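Notebook, living room bench, November 24, 2018

Chore trials, continued. Tarnano two-arm setup, Fumeswood gripper fingers, Saithong control software with last week's patch on it. The question from the planning meeting is still whether this thing can take over any household job from start to finish without one of us standing next to it. Current answer: one job, sort of. Notes below so we don't argue from memory in December.

Job list for this round:

- Clear flat items off the low table (paper, flattened cardboard)
- Fold a box flat and put it with the recycling
- Push a fan button, correct one, first try
- Wipe the table

The wipe is parked. Fingers don't hold a cloth well enough and I don't want to spend time on it until we have the wider pads.

**Paper off the table.** Still the hardest for something so light. A single sheet lies flush on a hard glossy surface and the rounded tips have nothing to get under. Two strategies in the software right now. Strategy A presses one finger down and drags the sheet to the table edge, then pinches the overhang. Strategy B tries to buckle the sheet between the two fingers and pinch the ridge. B looks clever and works on cloth. On paper it mostly scoots the sheet around. A is slow but gets there, provided the drag direction is toward the near edge and there is nothing in the way. I have set A as default for anything the planner labels as sheet.

Glare is a separate problem. The wrist view has a bright patch on the tabletop from the overhead light, and when a white sheet is close to it the edge finder loses one side. I tried lowering exposure. It helped with the glare and made the dark fingers hard to separate from dark stuff at the back of the table. Left it at the middle value for now.

**Cardboard.** Better than I expected. Corrugated board is stiff and has an actual edge thickness, so once any part of it hangs over the table the pinch is easy. The notches in the flaps are good grasp points too, and the planner has started choosing them without being told. Moving it is the weak part. One arm can lift a corner but the rest swings, and the board levers itself out of the fingers. With two arms it holds, but then both arms have to keep the same height and the Saithong sync drifts on long moves. Short moves only until that is fixed.
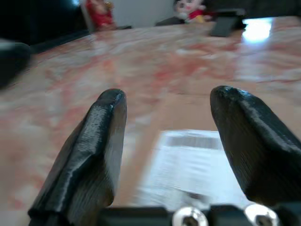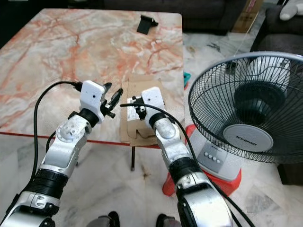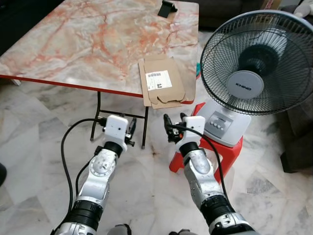 Placing is worse than picking. When the arms let go, the board goes where it wants to go. For a chore like "take this to the recycling" it probably doesn't matter whether it lands neatly, but it matters a lot if it ends up leaning on something or in a walkway. I would count a drop as a fail if a person has to pick it up afterward. By that rule our success number goes down and I think that is the right rule. A chore somebody has to finish for you is still on your list.

Fold-flat from an assembled box: not tried this round. The tape has to come off first and we have no plan for tape. Suggest we cut the job in two and only claim the second half.

**Fan buttons.** Four push buttons in a row. Finding the panel is fine from the head view. Pushing needs the fingertip square to the button, and the panel slopes, so a straight forward jab slides off. Added a pre-contact tilt to match the slope. Second issue is that a fan this size is light, and if the push is too hard the whole fan walks backward. A person puts the other hand on it without thinking. We could do the same with the second arm, but the brace point would have to be the housing and never the grille. Wrote that into the keep-out list: grille is off limits for both arms at all times, running or not.

**Numbers for the log.** Total attempts across all jobs since the counter was reset: 1482. Attempts on the current finger set: 176. Emergency stops in that set: seven. Three of those were cable related, where the gripper cable came up tight before the arm got to the end of its reach. The loops need more slack at the wrist and a clip farther down the arm so the slack doesn't drag across the table edge. I'll do the left one first and see if it changes anything before touching the right.

The other stops were me being nervous. I marked them as operator stops so they don't count against the planner.

**Fimbridge comparison.** They sent over their results on sorting parts bins. Their rates are much higher than ours and I don't think we should feel bad about it. A shop-floor bin is in the same place every time, the lighting is fixed, and parts come in known shapes. A living room has shiny tile, a shiny table, dark furniture, and objects that move from one day to the next. What I would like to borrow from them is their retry logic. They allow a limited number of retries and then put the part in a reject tray. We just keep trying until somebody stops it. A "give up and say so" state would be more useful in a house than another few percent on the grasp.

Where I come down for now: picking up stiff things that already stick out over an edge, yes. Pushing a button, yes with the tilt, needs more runs. Thin flat things on a hard table, only by dragging. Anything soft, anything taped, anything that needs putting down nicely, no. On time, a person clears that table in a few seconds and we are nowhere near it. I don't mind slow if it can run while everybody is out, but that means no operator, and I wouldn't leave it alone yet.

To do:

- Slack and clip on left gripper cable
- Log drops as fails from here on, redo the old tally to match
- Ask about height drift on two-arm moves, attach the long-move logs
- Rough tape on one fingertip, rerun paper with strategy A
- Draft the give-up state, retry limit as a setting
- Order wider pads, should be here in December

Batteries for the stop remote are in the top drawer. Please put the dead ones in the jar and don't put them back in the pack.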